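Dralteck Cell, Progress Report to the Quinlan Equipment Fund
Period covered: through the end of October
Prepared by: Áine Corrigan, Fistport workshop

Summary

The two-arm cell is running, it is holding its calibration, and we are ahead of where I thought we would be when I wrote the spring report. The grant paid for the second arm, the enclosure panels and the spare parts shelf, and all three have earned their place already. I have one request, for gripper fingers, which is at the end.

Where we left off

In the last report both arms were bolted down but only the left one would home reliably. The right arm would lose its zero at the elbow after a long run, and we were re-homing it by hand several times a shift. I suspected the motor and was ready to order a new one. It was the mounting. Two of the bolts at the base had been tightened before the rail was square, so the arm was sitting under a slight twist, and the twist showed up as drift farther along. We loosened everything, squared the rail against the plate and tightened it again in a cross pattern. I was so happy with the first full run after that that I called the whole shop over to look at a graph!

Mechanical work this period

Both arms now share the one rail along the front edge, and all of the bolts are checked regularly so that a loose one can be caught early. We check the marks at 7:30 each morning before power goes on.
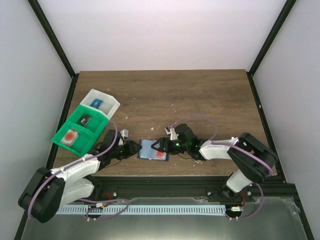 Cable wear was the item I worried about most in the spring, and it is the one I am most pleased with now. Griromus, who supplied the arms, recommend keeping the harness tight to the links, and we tried that first. It chafed at the wrist. We gave it more slack at the joints and have been much happier. The purple cable on each arm rises in a loop over the wrist, which leaves the joint enough room to turn through its range without pulling on the connector. We also keep the slotted strip between the two bases, so the front of the plate stays easy to reach when a connector has to come off. The first harness lasted 200 hours. The replacement has passed 1,000 and I can find no wear on the jacket.

Swapping a harness used to be an afternoon's work. With the strip in place and the connectors labeled on the underside it now takes 40 minutes, including the test moves. I timed it twice, once with a helper and once alone, and the helper saved me very little.

Calibration

We calibrate the arms separately and then together. The separate routine is the one Griromus ships, and it is fine. The joint routine is ours. Each gripper is brought to the same taught point over the middle of the table, one after the other, and the difference is written into an offset file. Then the pair are brought close together, fingers facing, at slow speed, and we look at whether the fingers line up in height. If they don't, we go back to the rail before touching any numbers in the software. That rule came out of the elbow business and has saved us from chasing our tails at least twice.

The routine has 41 steps on the printed sheet. I know that is long! Several of them are only "confirm and continue", and I mean to fold those together over the winter.

After calibration we run card transfers, with the blue holder in the middle of the table as the reference piece. The cards are light and will tilt in the fingers if the grip is even a little off-center, so they show up a bad gripper offset sooner than a heavier part would.

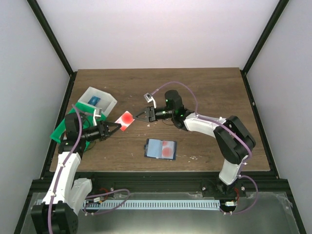 The transfers are also how we found the slow closing on the left gripper. It was arriving in the right place but finishing its squeeze late, and the log was marking the step as done before the fingers had settled. A change to the wait condition took care of it. We cleaned the gripper slide at the same time, and I have added that to the monthly list.

Housekeeping

Small scraps collect on the tabletop during a run. They don't bother the arms, but they can get under a part and spoil a pick, so the table is brushed off between sets -- never with the arms enabled. Vacuuming is end-of-day work. The wood top has held up well and I see no need to replace it with the metal one we had priced.

Still open

The emergency stop on the right side of the bench works correctly but is awkward for a left-handed operator. A second button is on order from Dralteck.

The offset file is still copied by hand to the backup drive. I'd like it to happen on its own after each calibration.

The monthly list needs a proper home. At the moment it lives on a clipboard, and the clipboard wanders.

Request

We would like to move the unspent part of the enclosure budget to gripper fingers. We are on our last spare pair, and the tips are the only part of the cell that wears on a schedule I can predict. The panels came in under the quote, so no new money is needed. If Quinlan can approve the move before the next order goes out, we can fit new fingers to both arms together and calibrate once.

Visitors from the fund are very welcome at Fistport. Mornings are best, and if you come at 7:30 you can do the bolt check with me.

Áine Corrigan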